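"First we write the rule, then we let it move"

Before any mobile robot from Gredach is allowed to enter a real home, it must pass through a set of simulated rooms, and before that, somebody must write down what "pass" means. The person who does this writing has worked on safety rules for the company since its Gasinness office was opened. We spoke for almost two hours, mostly about doors.

"People expect that I will talk about big accidents," she told me. "But my days are filled with small things. How near may the robot come to a chair leg? Must it stop before a threshold, or is it enough to go slowly? If you do not decide this on paper, then the programmer will decide it at his desk, and another programmer will decide it differently."

The house rules, as they are called inside the company, have 13 chapters. The longest one is on passing from one room to another. When I asked why, she took a pen and drew two rooms with a line between them.

"The floor can change on this line. The colour changes, the light changes, maybe the height changes by a few millimetres. And there is a door, which is a piece of furniture that moves. Our first version of the rule said only that the doorway must be free. Free for what? For the wheels, yes. But a handle sticks out at a different height, and the robot also has a body up there."

The present version asks for the free width to be measured with the doors in the position where they are found. The robot is not allowed to suppose that a door will stay open, and it may not push one unless the person in the home has agreed to this beforehand. 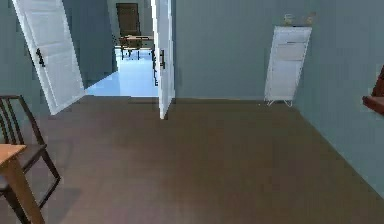

She is strict about how the simulated rooms are prepared. A test room may not be tidied to help the robot, and a room that was used for training may not be used again for approval. The team keeps a library of 621 rooms, and of these 368 are locked, so that the developers cannot open them. "It is like a school examination," she said. "If the pupil has seen the paper, the mark tells you nothing."

I asked whether a simulation can be trusted at all. She was silent for a moment, and then she answered with some care.

"It can be trusted for saying no. If the robot fails there, I do not need a real home to tell me it is not ready. For saying yes, it is only the first half." The second half is done in Darkholm, where the company rents a flat and every run has a person standing by with a stop button. The rule says that this person may not do any other task at the same time, not even write notes. This was unpopular in the beginning, as it means that two people must be present.

Not everybody likes the amount of paper. A partner team, working on a kitchen assistant with the project name Lại, asked last March if they could use a shorter form. She let them try. After some weeks they had added back most of the questions by themselves, and one new question, on cables lying across the floor, which she then took into the main document.

What would she advise to a small company with no safety department? She said they should begin with one page and one room. "Write what the robot must never do in this room. Then write how you will know that it did not do it. The second part is more difficult, and many people leave it out. They write 'the robot shall be safe near furniture'. I cannot test this sentence. I can test 'the robot stops when the distance is smaller than the limit'."

She also asks that every rule carries the reason for it, in everyday words, and the date when it was last read by a person who did not write it. Some rules were removed in this way. One had been made for an older base with a wider turning circle, and it had stayed in the document long after that base was retired.

The next version of the house rules will have a new part on homes where a door is opened or closed while the robot is already on its way through. The draft is with the testers in Gasinness now, and she is waiting for their comments.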